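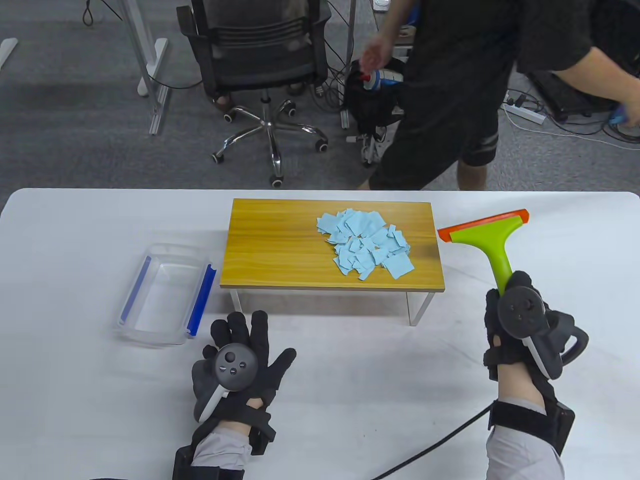
Chapter 4
Paper Recovery and Repulping

4.1 Scope of the chapter

Paper that has been used once still contains most of the fibre with which it was made. This chapter deals with the return of that fibre to a usable state. It covers the grading of waste paper, its breaking down in water, the removal of unwanted matter and the changes that take place in the fibre itself. The forming and drying of new sheets are treated in Chapter 5. Readers who have not met the terms furnish, freeness and consistency should first read section 2.3.

4.2 Fibre and bond

A sheet of paper is a mat of plant fibres held together mainly by hydrogen bonds between the cellulose surfaces. These bonds form as water leaves the wet sheet and fail when water returns. Ordinary writing paper therefore loses most of its strength on soaking. Papers treated with wet-strength resin, such as kitchen towel and some label stock, keep a good part of it and need heat, chemicals or longer mixing before they will break down.

When a dry sheet is torn, some fibres are pulled out whole and others snap. The torn edge is rough and feathered, and it takes up water readily. A cut edge is clean, and a larger share of the fibres crossing it have been shortened. Torn stock is preferred for hand work for this reason. Finely shredded office waste gives a weaker sheet than the same paper fed to the pulper whole.

Most machine-made paper also has a grain. The fibres tend to lie in the direction in which the web travelled, and the sheet tears straighter along this line than across it. Once the paper is pulped the grain is lost.

4.3 Grading

Waste paper is bought and sold by grade. The grade states the kind of paper, the amount of printing allowed and the limit on foreign matter. Sorted white office paper stands near the top of the scale and mixed household paper near the bottom. Dyed papers are kept apart where the volume allows. Some dyes bleach out easily, but others hold to the fibre through every stage and tint the finished sheet.

The Wovcombe mill, used as a worked case throughout this part of the book, accepts three grades and stores them in separate bays. Bales are weighed on arrival and tested for moisture. A bale weighing 609 kg as received, of which 9 kg is water above the agreed limit, is paid for as 600 kg.

4.4 Consistency

Consistency is the mass of dry fibre expressed as a percentage of the total mass of the stock:

C = 100 × F / T

where F is the mass of oven-dry fibre and T is the mass of fibre and water together. A sample of stock with a mass of 1000 g and a consistency of 2 per cent thus holds 20 g of dry fibre. Fillers such as chalk and clay remain with the fibre on drying and will raise the result unless an ash test is made and the figure corrected.

Low-consistency pulpers rely mainly on the action of the rotor. At higher consistency the fibres rub against one another, which frees ink well and leaves plastic film in larger pieces that can be screened out.

4.5 Loss of quality with reuse

Each cycle of drying and rewetting stiffens the fibre wall. The fibre swells less than before, lies less flat in the sheet and bonds over a smaller area. This change is called hornification. It is most marked in chemical pulps and slight in mechanical ones. Refining restores some of the lost bonding but also produces fines, which slow the drainage of the stock. Mills commonly add a share of new fibre to hold the strength of the product steady.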